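Reviews > Kitchen > Dish Racks

Plevus Two-Tier Dish Rack: Three Months On

By Doğukan Soylu

Print this page | E-mail to a friend

11 comments | 816 shares

I bought the Plevus in March to replace a wire rack that had started to rust at the welds. We don't have a dishwasher, and four of us eat at home most nights, so a rack gets heavy use in our kitchen. I paid for it myself.

It comes flat in a box with eight screws and a small hex key. The instructions are drawings only. I put the left side panel on backwards the first time and had to undo it -- the holes line up either way, but the cup rail will only hook on if the panels face in. Allow half an hour.

The lower tier is for plates. The slots are wide enough for pasta plates and shallow bowls, and the dividers are coated so they don't scratch the glaze. Side plates lean more than I'd like. If you load them in every other slot they drain fine, but then you lose half the space.

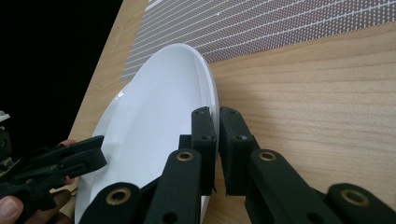 The upper tier takes mugs and glasses. It is rated for up to 3 kilos, and I would stay under that. With a full row of heavy mugs the shelf dips a little at the front. Stemmed glasses are better off hung from the side rail, where there is room for four.

Drainage is the best part. The tray slopes toward a spout that turns to either side, so it works with a sink on the left or the right. My old Bekmont had a flat tray and I was forever tipping it out. On the Plevus I wipe the tray on Thursday when I do the counters and otherwise leave it alone. We have hard water, and the spout does collect scale. Vinegar takes it off.

The cutlery holder is too shallow. Long knives and wooden spoons tip it over unless you balance them. I swapped it for the one from my old rack.

Assembled, it is 620 mm wide. Measure your counter first, and check the height under your cabinets too. The tall mugs at the back sit close to ours.

Sólveig Hafþórsson reviewed the Gusport single-tier rack for this site last year and liked it. It is smaller and would suit one or two people. For a family I would take the Plevus and buy a separate cutlery pot.

Rating: 4 out of 5

Print this page | E-mail to a friend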